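From Kiri's Desk: Getting the Porch Ready for Company

Well, friends, we made it to the soft part of spring, and I have been thinking about porches again. Every year in March I promise myself I'll have the back porch cleaned up before the first warm evening, and every year the first warm evening gets here before I do. This time it found me out there in my slippers with a broom in one hand and half a sandwich in the other, so I suppose that counts as a start.

Several of you wrote in after the last issue asking how we run the supper evenings at Daline, and whether you could do something like it on your own street. Of course you can! We began with four chairs and a card table that leaned, and the whole menu was soup. Last summer we had 76 people over the season, counting the ones who only came for pie, and I still bring the same soup pot.

The first thing I'd say is to settle on an evening and stay with it. We tried moving ours to suit everyone and ended up suiting hardly anyone at all. Once it was fixed, people began turning up without being asked, which is the nicest thing a neighbor can do. Mrs. Cisneros from the corner house used to bring her own chair and her own spoon, and I have never felt so complimented in my life.

The second thing is comfort, and I mean the dull kind. Somewhere to put a glass down. A lamp that doesn't shine in anybody's eyes. A blanket or two for after the sun goes. And bugs, oh my goodness, the bugs. We are close enough to the creek that by dusk they come up over the grass like they've been invited too. Last year I lit so many citronella candles that my sister said it smelled like a floor being mopped. I've been reading up on the little plug-in warmers that go in the room just inside the screen door, and I've been walking the house looking at where the outlets are — which I should have done years ago, before I bought the lamps.

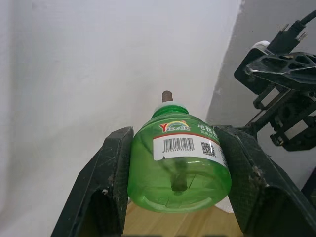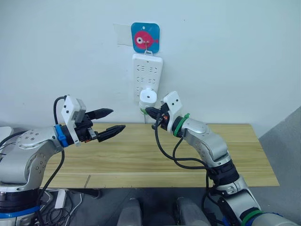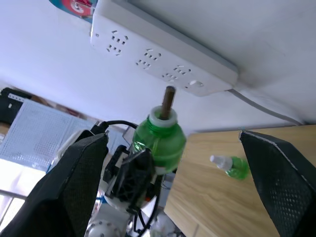
A green refill bottle, first, and then two views with a white power strip.

If you do use one of those warmers, read the label first and follow what it says about children and pets. And please keep cords away from where people walk. I had a cord across the doorway two summers ago and Mr. Balletti went over it with a full bowl of potato salad. He was fine. The potato salad was not, and he brought it up at every supper until October.

Now, food. I am asked for the bean salad more than anything else, and I'm a little embarrassed at how plain it is. Two cans of white beans, rinsed well, half a red onion sliced as thin as you can stand to, a big handful of parsley, lemon, olive oil, and more salt than you think. Make it in the morning and leave it in the refrigerator. It feeds eight if there is bread, and there should always be bread.

We'll hold our first evening of the season as soon as the nights warm up a bit more, and there are 14 places at the long table, plus the steps for anyone who doesn't mind a step. Put your name on the sheet by the door at Plalurari, or just tell me when you see me. If you have a folding chair you can spare, bring it along with your name taped underneath. I still have two from last year that belong to somebody, one green and one with a wobbly leg, and I'd love to see them go home.

Warmly,
Kiri Fairweather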